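How to Wash Cream and Off-White Shirts (and Keep Them That Color)

I have a weakness for cream-colored shirts. Pure white makes me look as if I need a nap and black shows every hair the dog has ever shed, so over the years my side of the closet has drifted into the land of oatmeal, ivory, eggshell and whatever else the catalogs are calling it this season. The trouble is that most laundry advice is written for bright white, and if you follow it with a cream shirt you can end up with something streaky, or bluish, or (my own specialty, for years) a sad dishwater gray.

What follows is the routine I settled on after ruining more shirts than I care to admit. It works for cotton and cotton blends. Please don't try it on silk or wool, which want gentler handling and probably a different page altogether.

What you'll need

A plain detergent with no brighteners in it
Oxygen bleach powder, the kind that is safe for colors
A bar of laundry soap
A soft toothbrush
A big bucket or a clean sink
A mesh bag, if the shirt has any printing on it

Step 1. Check the label on the detergent

I know, I know, who reads the back of the jug? But this is the step that made the biggest difference at my house. Many detergents contain optical brighteners, which make white look whiter by giving off a little blue light. On a cream shirt they fight with the color, and they can leave pale patches wherever the soap sat before the water reached it. Look for "no optical brighteners" or "no fluorescent agents" on the package. Store brands for sensitive skin are a good place to start, and they tend to be cheaper too.

Step 2. Treat the collar and cuffs first

Wet the inside of the collar with cool water, rub the bar of soap along the line until you can see a film, and work it in with the toothbrush using little circles. Do the cuffs the same way. Long sleeves pick up grime along the underside of the wrist, where your arm rests on desks and tables, and it is so easy to miss that I now turn the cuffs inside out before I even look. Let the soap sit while you fill the bucket.

For underarm yellowing, mix a spoonful of the oxygen bleach with enough warm water to make a loose paste and pat it on. Give it 17 minutes. (That is the length of the radio program I listen to while I do it, so you may round it to suit yourself!)

Step 3. Soak

Fill the bucket with warm water, stir in the oxygen bleach in the amount the package gives, and make sure every grain has dissolved before the shirt goes in. Undissolved powder can leave spots, and they are a misery to even out. Push the shirt under and leave it for four hours. Overnight is fine for a very tired plain shirt, but I wouldn't do that with anything printed.

Never use chlorine bleach here. It can strip the cream dye unevenly, and on a blend it sometimes turns the fabric more yellow than it was when you began.

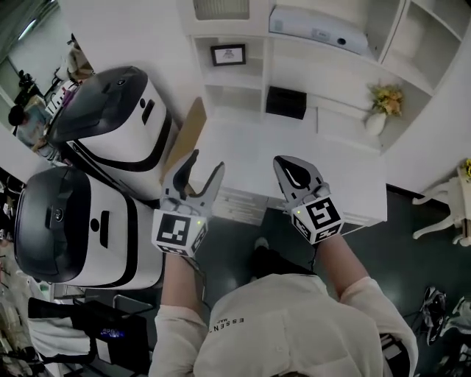 Step 4. Look after the printing

Lettering on a shirt ages faster than the cloth around it, and most of the damage comes from rubbing and from heat. Turn the shirt inside out and put it in a mesh bag by itself, or with one other light thing that has no zipper. Small black letters up near the shoulder, like the ones on the cream long-sleeve in the photo, need a bit more thought, as they sit close to the collar you have just been scrubbing. Keep the toothbrush well away from them. If there is a mark right beside the print, dab at it from the inside with a soapy fingertip and be patient. Dark ink can also bleed a little the first few times, so for a brand new shirt I skip the soak and wash it cold on its own.

Step 5. Wash and rinse twice

Use the gentle cycle, cool water, and less detergent than you think. Then run a second rinse. Leftover soap holds on to dirt and goes yellow in the drawer, and I'm convinced that is what happened to half the shirts I blamed on old age. My friend Issa Najjar, who irons far better than I do, adds a splash of white vinegar to that second rinse. I've tried it both ways and can't see much difference, but his shirts do feel softer.

Step 6. Dry in the shade

Sunlight will bleach a cream shirt in stripes if it hangs folded over a line. Use a hanger, button the top button if there is one, and pull the seams straight while the cloth is damp. If you must use the dryer, choose low heat and take the shirt out before it is bone dry.

Iron on the wrong side, and go around the lettering. If you have to press over it, lay a thin cotton cloth on top first and lift the iron up and down - no sliding.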